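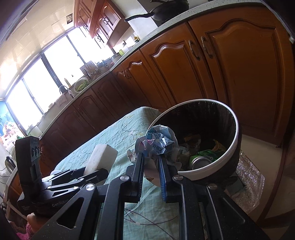
**Keabetswe Mnguni**
*Rédactrice de la rubrique « Maison et automates », encyclopédie participative Wedby*

# Robot ménager polyvalent

Un **robot ménager polyvalent** est une machine capable d'enchaîner plusieurs corvées domestiques différentes (débarrasser, trier, essuyer, plier) dans un logement qui n'a pas été aménagé pour elle. On le distingue du robot ménager spécialisé, aspirateur ou tondeuse, qui fait une seule chose et la fait plutôt bien. Sur Wedby, les articles sont signés et la première personne est permise, alors j'en profite : je suis le sujet depuis des années, j'ai vu pas mal de démonstrations, et mon avis se glisse un peu partout dans ce qui suit.

## Est-ce que ça marche ?

Un peu. Dans une pièce connue, avec des objets connus et quelqu'un à côté, oui, on obtient de très jolies choses ! Dans la cuisine de ma sœur un soir de semaine, non. Entre les deux, il y a toute la recherche actuelle, et c'est là que ça devient passionnant.

## Jeter un papier

Prenez la corvée la plus bête du monde : mettre à la poubelle une boule de papier imprimé. Les deux mâchoires d'une pince parallèle se referment dessus, on l'amène au-dessus du bord, on lâche. Un enfant de trois ans y arrive (quand il veut bien).

Pour une machine, le papier froissé est une petite horreur. Il n'a pas de forme fixe, il s'écrase quand on serre, il glisse quand on ne serre pas assez. Et puis il faut décider que c'est un déchet. Une boule de papier, une canette en aluminium couchée au fond de la poubelle, un emballage jaune chiffonné, d'accord, personne n'hésite. Mais l'éponge blanche posée sur la nappe, à deux pas d'un mouchoir froissé tout aussi blanc ? Pour nous la différence saute aux yeux, pour un système de vision c'est une vraie question, et l'erreur coûte une éponge – ou, un autre jour, une ordonnance.

Aminu Omoregie, qui a longtemps travaillé sur le tri chez Zarnulley, appelle ça « le problème du ticket de caisse » : froissé ou pas, on ne sait jamais si quelqu'un en a encore besoin. J'aime beaucoup l'expression et je l'emploie à tout bout de champ.

## Les autres corvées

L'état des lieux par tâche, tel que je le vois :

| Corvée | Où on en est |
|---|---|
| Aspirer un sol dégagé | Acquis, vendu partout |
| Ramasser de petits déchets | Bon en démonstration, irrégulier chez les gens |
| Essuyer une table | Correct si elle est déjà débarrassée |
| Vider un égouttoir | Lent, surtout avec les couverts |
| Plier le linge | Possible, très lent |
| Récurer un wok | Je n'y crois pas encore |

Les couverts méritent un mot. Ils brillent, ils s'emmêlent, ils dépassent dans tous les sens. Femi Isah m'a montré en août les essais de Witum sur ce point : 72 tentatives sur la même fourchette, dans le même égouttoir, et 13 échecs. C'est un beau résultat de laboratoire, et c'est aussi beaucoup trop de fourchettes par terre.

## Apprendre par l'exemple

L'approche qui domine en ce moment consiste à montrer le geste à la machine, encore et encore. Une personne tient en main une pince munie de capteurs, fait la corvée elle-même, et ses mouvements servent ensuite à entraîner un modèle. L'avantage est énorme : on peut travailler dans n'importe quelle cuisine, avec les vrais placards, la vraie lumière qui entre par la vraie fenêtre, sans y transporter un bras robotisé complet.

Le projet Onyeka en est à 1 204 démonstrations enregistrées, toutes de rangement et de tri. Adaeze Ogundipe, qui le dirige, pense que la variété des logements compte davantage que le nombre de répétitions. Yakubu Adeleke défend le contraire depuis toujours, et leurs échanges dans la page de discussion de cet article valent le détour (prévoyez du thé).

## Et à l'atelier ?

On me demande souvent pourquoi les usines ont des robots et pas nos cuisines. Parce qu'à l'usine, la pièce arrive toujours au même endroit, dans le même sens ! Dès qu'on demande de vider un bac en vrac ou de ramasser les chutes sous un établi, l'atelier se met à ressembler furieusement à une maison, et les taux de réussite dégringolent pareil.

## Voir aussi

- Préhension d'objets déformables
- Apprentissage par imitation
- Tri automatique des déchets
- Aspirateur robot

*Dernière révision : 2023-02-18. La section sur le linge est à reprendre, j'attends des sources plus solides.*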